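Questions and answers about the Wollbridge swallowing study
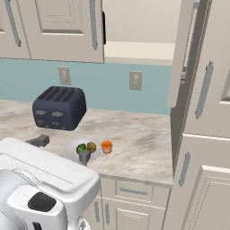 Two pieces of fruit on a small white plate.

What is the study about?
We study people who have difficulty swallowing after a stroke. We compare two ways of thickening drinks: the usual starch powder and a newer gum-based powder with the working name Gokex. We want to know which one patients prefer and with which one they drink enough during the day.

Who is doing the research?
The study is led by Fenna Peeters, speech and language researcher at the Wollbridge Institute. Femke Bakker is the study nurse and your first contact. Patients are seen at our clinics in Hollis and Fomcombe.

Who can take part?
You can take part if you are 18 or older, had a stroke more than 2 months ago and were advised by a therapist to thicken your drinks. You cannot take part if you are fed by tube only, or if you have an allergy to one of the powders. Femke will check this with you by telephone.

How many people are in the study?
We have planned for 263 participants. At this moment 63 have finished all their visits. The Fomcombe clinic opened later than Hollis, therefore it still has the most free places.

What do I have to do?
You come to the clinic three times. Between the visits you use one powder at home for four weeks, and then the other one for four weeks. You write down in a diary what you drink. If writing is difficult for you, a family member may do it.

Do I know which powder I am using?
No. Both are delivered in the same plain tins with a number. The researchers who read the diaries also do not know it.

May I eat as normal?
Yes, please follow the food advice you already have from your own therapist. The study changes only your drinks.

Are there risks?
Some people get a full feeling or mild stomach pain. If you cough more than before while drinking, stop with the powder and call the clinic the same day.

Do I get my travel costs back?
Yes, for you and for one person who comes with you. Please keep the tickets and give them to Femke at your next visit.

Can I stop earlier?
You can stop at any moment and you do not have to tell us why. Your normal treatment stays the same.

When will the results be known?
We hope to close the registration in October. All participants receive a short letter with the results by post.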